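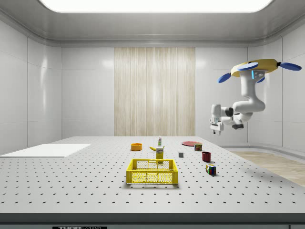

4. Mise en service et réglage de l'horizontalité

4.1 Objet de la section

La présente section décrit la mise à niveau des tables perforées de la série Jidik 200, le contrôle de leur stabilité et les opérations à effectuer avant la première utilisation. Elle s'adresse au personnel technique des établissements équipés. Le déballage et le levage du plateau sont traités à la section 3, qui doit avoir été appliquée intégralement.

4.2 Conditions préalables

Le local doit être maintenu à température stable pendant les vingt-quatre heures précédant le réglage. Les installations de ventilation fonctionnent à leur régime habituel. Le sol porteur doit être propre, sec et exempt de revêtement souple au droit des pieds.

Outillage nécessaire :
— niveau de précision à bulle, d'une sensibilité de 0,05 mm/m ou meilleure ;
— clé plate de 24 mm et contre-clé de même dimension ;
— clé dynamométrique couvrant la plage de 5 à 40 N·m ;
— chiffon non pelucheux et alcool isopropylique.

ATTENTION — Ne jamais engager les mains sous le plateau lorsque celui-ci repose sur les vérins de levage. Risque d'écrasement.

4.3 Mise à niveau

1. Vérifier que les quatre pieds sont en appui et que les contre-écrous sont desserrés.
2. Nettoyer la surface du plateau à l'endroit où le niveau sera posé. Une bavure au bord d'un trou taraudé suffit à fausser la lecture.
3. Poser le niveau au centre du plateau, parallèlement au grand côté. Attendre la stabilisation complète de la bulle.
4. Agir sur les deux pieds du côté le plus bas, par quarts de tour, en alternant d'un pied à l'autre.
5. Tourner le niveau de 90 degrés et répéter l'opération dans le sens de la largeur.
6. Retourner le niveau bout pour bout et comparer les deux lectures. Un écart supérieur à une demi-graduation indique que l'instrument doit être étalonné ; interrompre alors le réglage.
7. Contrôler successivement les quatre angles. Reprendre à l'étape 3 si l'un d'eux s'écarte de plus de 0,1 mm/m de la valeur relevée au centre.
8. Bloquer les contre-écrous au couple de 35 N·m en maintenant le pied à l'aide de la contre-clé.
9. Refaire une lecture au centre. Le serrage déplace fréquemment le réglage d'une fraction de graduation.

Remarque — Sur les piétements livrés avant décembre, le filetage des pieds est à pas à gauche. Ces piétements portent la référence 2182 gravée sur la traverse arrière.

4.4 Contrôle de la stabilité

1. Exercer une pression verticale de la main sur chaque angle du plateau. Aucun basculement ne doit être perceptible.
2. En cas de basculement, desserrer le contre-écrou du pied concerné, amener le pied au contact du sol sans forcer, puis resserrer.
3. Laisser reposer l'ensemble pendant 8 heures avant d'y fixer tout équipement, puis procéder à un dernier contrôle de niveau.

4.5 Fixation des accessoires

Les accessoires se fixent exclusivement au moyen de vis M6 dont la longueur engagée n'excède pas 12 mm. Une vis plus longue peut endommager le godet d'étanchéité placé sous le trou et permettre à un liquide de pénétrer dans l'âme du plateau. Le couple de serrage est limité à 8 N·m.

Les embases Pivato et les équerres Navickas sont compatibles sans adaptateur. Pour les potences dont la masse dépasse 15 kg, utiliser la plaque de répartition (référence 524), à commander séparément.

ATTENTION — Il est interdit de percer, de tarauder ou de meuler le plateau. Toute modification entraîne la perte de la garantie.

4.6 Procès-verbal de réglage

Les valeurs relevées aux points 4.3 et 4.4 sont consignées dans le formulaire joint en annexe B, daté et signé par l'opérateur. Un exemplaire est conservé avec la table ; le second est adressé au service technique de Grornwood, à l'attention de Mme Inese Siliņa. Le réglage est à vérifier une fois par an et après tout déplacement, même limité au local.

Section révisée le 20 mars 2024. Rédaction : T. Rozīte. Approbation : I. Siliņa.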